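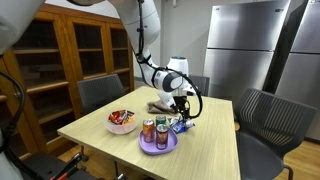

How much stuff do you put out on the table when people are coming over for snacks and a movie? Less than you think, and all of it within reach of a chair.

I used to go overboard (I once bought 80 mini candy bars for a February get-together and was eating them well into spring). These days it's one clear bowl of mixed candy and snack packets, and the drinks go on a plate. The plate is my favorite part! Mine is a lavender one with a raised rim, so three cans stand on it nicely and any drips stay put. I picked it up at a shop in Trundmont for 9 dollars and it has barely been in the cupboard.

Wrappers are the one thing I haven't solved. I tried a little dish for them, I tried a paper bag, and they still end up right there on the tabletop. Oh well. I keep a folded brown cloth at the far edge for sticky fingers — it gets used more than the napkins ever did.

Next on my list is filling the glass-door cabinet. I have my eye on a set of Dalgleish tumblers, 24 in a box, if I can talk myself into washing them all.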